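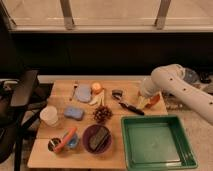 Ovdale, August

Continued from Sunday. I write down what we have done for the Sukent pages of the visitor guide, while it is still fresh, and also what is not yet decided. Elin Dafis has read the first half and put her remarks in pencil. I have copied them in where I could read them.

The old text says that Sukent beach is "a short stroll" from the bus stop. We have walked it three times now with the measuring wheel. From the stop to the top of the wooden steps the wheel gave 789 metres. The second time it gave a little less, but I had cut the corner by the chapel, so I keep the first value. The third time Rhydian Maddocks pushed the wheel and forgot to set it to zero, so there is no third value. I would not call this a short stroll for a family with a pushchair and bags. Proposal: we print the distance and let people judge for themselves.

The steps: 53, with one landing. I counted going down and Elin counted going up. There is a handrail on the left side only (going down). The old guide does not mention steps at all, and this is for me the most serious fault on the page. A person who uses a wheelchair would come all the way by bus and then find that it is not possible to go on. We must say it in the first paragraph, before the sand and the sunset.

Is there another way down? Yes, the slipway on the north side, behind the boat sheds. It is steep, and the lower part has green weed on it. Rhydian says that people take prams down there all summer. I went down it slowly with dry shoes and did not enjoy it. We agreed not to recommend it until we have asked the harbour office whether visitors are allowed to use it.

Elin's remark: "Say where the steps are in relation to the café. Everybody knows the café."
My answer: agreed, but the café changed its name last winter and the sign was not yet up when we passed. I will write "the café at the top of the steps".

Tides. The old page has a tide table from some other year, which helps no one. At high water the south end of the beach is cut off from the steps by the rocks. We stood there and watched the sand get narrow, and two people with a dog had to come back through the water up to the knee. It was not dangerous that day, but with wind it could be. I would like a plain sentence with the name of the rocks. On our map they have no name. The man who hires out the kayaks calls them the Calves, and I do not know if this is his own word or the word of the village. To be checked. 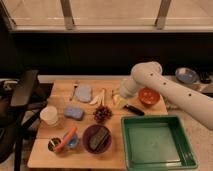
Notebook 7, p. 100

Sisovmont side. We took the early bus because Elin wanted the light on the cliff, and I wanted to see if the first bus really runs. It runs. It came four minutes late and we were the only passengers until the quarry road. The driver told us that from next season the bus will stop at the upper car park and not go down to the village. If this is true, the whole walking section must be turned round and start from the top. I have written to the bus company and have not had an answer.

The path from Sisovmont to Sukent along the cliff is very nice and I have nothing against the old description, except the word "easy". There is a place after the second gate where the path goes close to the edge and the fence has fallen. With small children I would take the inner path through the field. The inner path is marked, but the mark is on the back of the gatepost, so you see it only when you come from the other direction. I drew a small sketch on the loose sheet, which is clipped at the back of this notebook.

Time for the walk: we needed one hour and ten minutes with stops for notes. Rhydian, who has long legs, says forty minutes. We print one hour.

Water and toilets. At Sisovmont there are toilets by the church hall, open until six in the evening. At Sukent the toilets are behind the lifeguard hut. One of the two was locked, I do not know for how long. There is a tap for drinking water on the wall of the hut, and a second tap for washing feet, and they look the same. The small plate that tells which is which has become nearly white from the sun. I have told the person at the hut and she said she would pass it on.
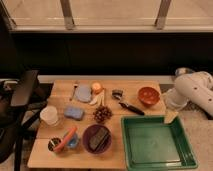
Where to stay - the Humphreys question

Humphreys is the guest house above the slipway. In the old guide it has half a page, and the other three houses have two lines each. Elin thinks this looks like an advertisement, and I think so too. Rhydian is against making it shorter, as it is the only house open all the year and the only one with a room on the ground floor. Both are good arguments, but they are arguments for saying these two things, and that can be done in two lines.

What we saw when we visited: the ground floor room has a wide door, but there is one step at the front entrance. The owner puts down a ramp if you telephone before. So the sentence should be: ground floor room, one step at the entrance, ramp if you ask in advance. Breakfast is from half past seven. She asked us not to print the prices, because they change in spring, and I have promised this.

The sea view. The old text promises "sea views from every window". From the ground floor room you see the boat sheds and above them a piece of sea. I find it a pleasant view, with people coming and going, but it is not what a guest will imagine after reading that sentence.

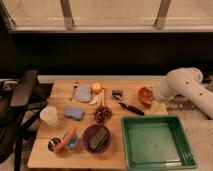 So I would strike "every window" and write that the upper rooms look over the bay. Elin has put a tick beside this and Rhydian has put a question mark - we will speak about it when he is back from Ovdale market.

The photograph on the guest house page shows the old blue door. The door is now green. Small thing, but people look for the blue door, and the owner says that some of them walk past and ring at the neighbour.

Words I am not sure about, please correct me:
- "cove" or "bay" for Sukent. Elin says bay, the map says cove. I have used beach as far as possible.
- "shingle" for the north part. The stones are as big as an egg or bigger. Is it still shingle?
- "bracing" for the water. Rhydian wants it. I understand that it means cold.

Still to do:
Ask the harbour office about the slipway.
Bus company, second letter.
Name of the rocks. The woman in the post office has lived there longest, I am told.
Walk the inner path again after rain, in boots.
New photograph of the door.
Clean the wheel. There is sand in the counter and the last digit sticks.

Rhydian has the key to the map drawer until the evening.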